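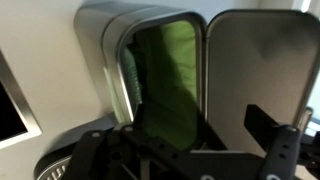

**Figure 3.** Wrist camera view during the tin task. The lid is open and green cloth fills most of the visible interior.

### 4.2 Collecting demonstrations

All demonstrations were given by remote control. The operator held a Flallano hand controller and worked from the wrist view and one fixed side view. Kinesthetic teaching, in which the operator moves the arm directly, was dropped after a pilot in October; the operator's hands kept entering the wrist view, and policies trained on those recordings did poorly once the hands were gone.

The tin task has two stages, opening the hinged lid and removing the cloth. Each stage was recorded as a separate segment and labeled by the operator with a foot switch. At close range (Fig. 3) the gripper takes up much of the lower part of the wrist view, and the tin extends past its upper edge. We did not crop or mask the gripper, as finger position relative to the rim is a useful cue for the second stage.

Eight operators took part. Each completed 40 minutes of practice with the controller before recording. The final set holds 966 segments, almost a third of them from the operator with the most prior experience. Segments in which the lid was forced past its stop were removed by hand, following the procedure of the earlier Kiiskinen set. Labels were checked by Veikko Laaksonen, who did not operate the arm.

Actions were stored as changes in gripper pose, expressed in the wrist camera's coordinate system.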